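Skosside Ice Arena, Runville
Spring progress report to the Nwankwo Fund

Period covered: January through April

This report covers the second half of the grant year for the learn-to-skate and rental skate project. The first half was reported in the fall and is not repeated.
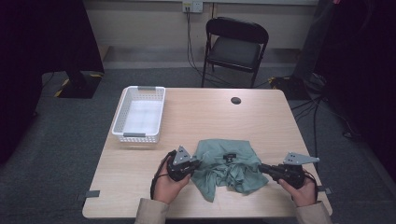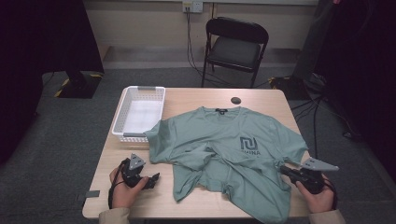
Public sessions
We recorded 1,878 paid admissions to public skating in the period. Of these, 918 were at the reduced rate paid for by the grant. The reduced rate applies to school-age skaters and to one adult who comes with them. Most of the reduced-rate skaters came to the afternoon session that starts at 3:30, and we moved the resurfacing break to 3:00 so the ice is fresh when they arrive.

The late evening session did poorly. We tried it at 9:00 and then at 8:15, with little difference. It has been dropped for now and the time has gone to adult hockey, which pays for itself.

Learn-to-skate
Two beginner groups ran back to back on the small end of the rink, divided from the main ice by foam bumpers. The younger group filled in the first week of sign-up. The older group had open places until February, when the schools sent home our flyer. We would like the flyer to go out earlier next year and have already asked the school office for its deadline.

Instructors asked for more time between the groups. Children were coming off the ice while others were trying to get on, and the one gate got crowded. We now leave ten minutes and have the second group wait on the rubber matting by the bleachers. This works better, although parents still tend to stand in the gate.

Rental skates
The oldest rental skates have been taken out of use and replaced with Aneo skates in children's and small adult sizes. The new ones close with a buckle and strap, so the counter line moves faster and staff spend less time on laces. The larger sizes are on back order. Until they come we are still renting the old pairs in those sizes, sharpened more often than we would like.

The sharpener was serviced in March. A worn belt was replaced and charged to the regular maintenance budget — no grant money was used.

Problems in the period
We lost 2 days of ice in February to a compressor fault. Learn-to-skate classes that fell on those days were made up at the end of the term. Families who could not make the new times were given public session passes.

The dehumidifier at the north end is not keeping up when it is mild outside, and we had fog over the ice on several April afternoons. The repair company has looked at it and we are waiting for a written quote. It is outside the grant, but it affects the sessions the grant supports, so we are noting it.

Spending
Spending is on plan for admissions and instruction. The skate line is underspent because the larger sizes have not been billed. We ask to carry that amount into the summer and will send the invoice when we have it.

Next period
The rink closes in June for floor work and opens again in August. Sign-up for the fall beginner groups will open while we are closed, by phone and at the front desk from 10:00 to 2:00.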